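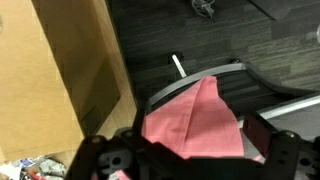
The draft is 30 pages long and I have now read it twice, which I suspect puts me ahead of several of the people who signed it. It's called a code of good practice for robots handling household items, it came out of a working group chaired at Stalitz, and a copy landed in my inbox in January with a note from Tracey Bunting asking if I'd "cast a friendly eye" over it. Tracey knows me well enough to know that was never going to be friendly.

I don't object to having rules. I spent a long stretch of my working life at Clundwood writing the kind of sheet that gets taped inside a cabinet door, and a few of those sheets kept fingers attached to hands. My problem is with rules written by people who have been told what the work is like over lunch.

Take section 4, on soft goods. "The operator shall ensure that cloth items are presented flat and in a known configuration prior to each grasp." I read that one out loud to Ibrahim Omoregie and he laughed for longer than I thought it deserved. If the cloth is flat and you know exactly how it's lying, you have already done the hard part yourself, and the robot is being congratulated for picking up a rectangle. A washcloth that somebody has tossed over a chair has folds and a peak in it, and one corner is tucked under where you can't get at it. That is how cloth sits in a house. A rule that bans the normal condition of the object will be followed on the day of the audit and at no other time.

Then there is housekeeping, section 6. Surfaces "shall be kept clear of all items not directly involved in the current task." Fine for a milling machine. I'd sign that for a milling machine tomorrow. But the whole sales pitch for these things is that they will cope with my kitchen table, and my kitchen table currently has mail, a bicycle pump and two different kinds of tape on it. Clear everything away and your numbers go up, and then you ship it to a person like me and it can't find the butter.

Genowefa Walczak disagrees with me on this and I'll put her side fairly, as she'd only write in otherwise. Her view is that you clear the floor and the walkway completely, no argument, and leave the table as messy as you like. People trip on floors. Cables especially. The draft says one sentence about cables, in an appendix, and it's about labeling them. I've come around to most of what she says, and if the working group swapped their section 6 for her version of it I would stop complaining about section 6.
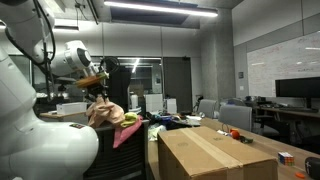 What gets my back up more is section 9, the one on records. Every attempt is to be logged as a success or a failure. Those are the two boxes. I asked Edith Marulanda, who sat in on some of the meetings, what you tick when the arm gets hold of the towel and brings the thing underneath along with it. She said that had come up. I asked what they decided. She said they'd decided to revisit it.

Edith also passed me the trial figures they were leaning on, from a site in Tapley: 2715 attempts, of which 700 involved cloth of any sort. I have no quarrel with the counting. I would like to know how many of those 700 were the same square of fabric laid out the same way by the same patient person, and the report doesn't say. When I asked, I was told that level of detail was "out of scope." It seems to me it's the entire scope. If you want to write a standard about cloth, the first page of your evidence should tell me what cloth, how it was lying, who put it there and who decided it counted.

There are good things in the draft and I'd be a crank to skip them. The rule that one named person has the stop button, and says so out loud before anything moves, is right. So is the rule against reaching in to "help" while the arm has power. I have watched very clever people reach in to help. Section 11 says you write down what was in the work area before you start, including the stuff that has nothing to do with the job, and I was ready to dislike that one as paperwork until I noticed it contradicts section 6 completely. Somebody on that group knows what a real table looks like. They should have been given more pages.

The distance rule I can't make up my mind about. It says 20 inches between any part of the arm and any seat a person might be using. Does an office chair count when it's holding the laundry? Does it count again when somebody moves the laundry and sits down? Chairs roll. I can see a room full of people pushing chairs back and forth to stay legal and paying no attention to the arm at all. Tracey Birkett (the other Tracey, this gets confusing on the phone) thinks you should just mark the reach on the floor and forget about furniture. She's run shops. I'd go with her over the inch count, though tape on carpet comes up in a week and I told her so.

I sent back four pages of comments. The reply thanked me for my "passion." I'm also told that Rurnska has already adopted the draft, as is, and is putting a line about it in the brochure, which strikes me as quick work for a document with a contradiction in the middle of it and an unfinished box to tick. Maybe they read it more generously than I did. Maybe they read the cover.

My ask is small. Before the next version goes out, have every member of the group spend one full afternoon running the arm themselves with a bag of ordinary stuff, things they didn't pick and haven't arranged. Let them fill in their own log sheet with its two boxes. Then let them sit down and rewrite section 9.

Comments are open below. If you were at the Tapley trials I'd especially like to hear who was folding the towels.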